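Tilach Kitchen Demonstrations – Frequently Asked Questions

For people recording, checking or downloading episodes. Last updated November 28, 2020.
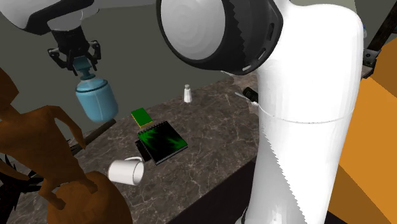
What is being collected?

Recordings of a person steering a simulated robot arm through short kitchen jobs: pick up the spray bottle, move the sponge, set a mug upright, put the knife to one side. Each recording is called an episode. It holds the rendered camera views, the joint positions of the arm, the gripper opening, the commands the operator sent, and a one-line instruction in plain English. The episodes are used to train a policy that takes the camera views and the instruction and puts out arm commands.

Is any of this done on a real arm?

No. Everything in Tilach is simulated. The Dastholm set is recorded on hardware and has its own page, its own file layout and its own sign-up. Please don't mix the two in one upload.

Who can record?

Anyone with a Widley account who has finished the practice scenes. You don't need a background in robotics. Several of our steadiest operators had never moved an arm before, simulated or otherwise.

What do I need on my side?

A desktop or laptop that can hold a smooth frame rate in the viewer, a wired connection if you can get one, and either a 3D mouse or a supported handheld controller. Keyboard control works for the practice scenes but is switched off for recording. The motion it produces comes in small square steps, and a policy trained on it learns to move the same way.

How long is an episode?

Most jobs take well under a minute. The recorder stops by itself at 153 seconds. If you reach the limit, the episode is saved as incomplete and you can start again from the same layout.

How many episodes make up a batch?

24, all with the same instruction type. The layout of the counter changes between episodes. You can leave a batch half done and come back to it. The server keeps your place for 32 hours, then gives the remaining episodes to someone else.

Why is the counter such a mess?

The objects are dropped in at random positions before each episode and left to settle, so mugs end up on their sides and things land on or against each other. Things that have nothing to do with the instruction are left in on purpose. If the counter only ever held the target object, the policy would have no reason to read the instruction at all.

Can I tidy up before I start?

No. Recording begins when the layout has settled, and every movement of the arm is part of the episode. Move another object only if it blocks the one you were asked for, and put it down gently somewhere close by.

The arm is blocking my view of the object. What should I do?

Change your own viewer angle with the orbit keys. This has no effect on the recorded cameras, which are placed separately. You will sometimes find that a recorded camera has a large part of the view taken up by an arm link. Those episodes are kept. We vary the camera placement between episodes, and the policy needs to see cases where part of the counter is hidden.

How should I pick up bottles and other tall objects?

Come in slowly, close the gripper on a part that is narrow enough for the fingers, and wait a moment before lifting. For the spray bottle, a grip at the neck or pump is fine. So is a grip on the body if the fingers open wide enough and the approach is clear. We want both. Please don't settle on one favorite grip and repeat it through the whole batch.

Once the object is off the counter, lift straight up until it clears everything near it, then move across. Dragging is allowed only for jobs that say "slide" or "push."

What about flat objects?

Notebooks are the hardest thing on the list. With a flat notebook, try to get one finger under an edge that sits over something else, or slide it to the edge of the counter if the instruction allows. If neither works after a fair try, press Skip and choose "no reachable grasp." Skips do not count against you.

I dropped the object. Should I delete the episode?

No – keep going if the object is still within reach. A drop followed by a clean second try is useful, and we label it as a recovery. If it rolls off the counter or gets stuck behind something, press Stop and mark the episode as failed. Failed episodes go into a separate folder and are used for training the success checker.

What counts as a success?

The object is where the instruction says it should be, the gripper is open and clear of it, and nothing is moving. The recorder checks this automatically. For "hold" and "lift" jobs, the gripper stays closed and the object has to stay off the counter for 2 seconds.

The automatic check got it wrong.

This happens, mostly with objects leaning on each other. Use the flag button on the review screen and write what you think the result should be. A reviewer goes through the flags by hand. It can take a while, and you won't get a message unless the label changes.

How should I word the instruction when I'm asked to write my own?

The way you would say it to someone in your kitchen. "Pick up the blue spray bottle" is good. "Grasp target object 3" is not. Short is fine. Don't describe the path the arm took, only what was to be done. If there are two similar objects, say enough to tell them apart.

The edges on the arm look jagged. Is something broken?

Not usually. Shadows and shading are rendered at low quality to keep the viewer responsive, and you may see stair-stepped edges on curved parts. Report it if objects flicker, pass through the counter, or jump when you haven't touched them.

The gripper went through an object.

Stop and mark the episode "physics fault." It won't be used. If the same object does it more than once, please include the object name in the comment. Thin handles are the usual trouble, and we fix the collision shapes one at a time.

Will I be recorded?

No camera or microphone is used. We store your controller input, your account number and the time of the session. The account number is replaced with a random code before anything is released.

How do I download the episodes?

Finished batches are copied to the Khaemba archive after review. Log in, choose Tilach from the list and pick either the full version or the one without images. The small version is enough if you only want the arm motion and instructions. Please read the format notes before writing your own loader – the gripper value runs from open to closed, and people often read it the other way.

Can I add my own objects or rooms?

Objects, yes, after a check of the mesh and the license. New rooms are on hold until April. Write to Satish Kurian through the contact form with the file and a line on where it came from.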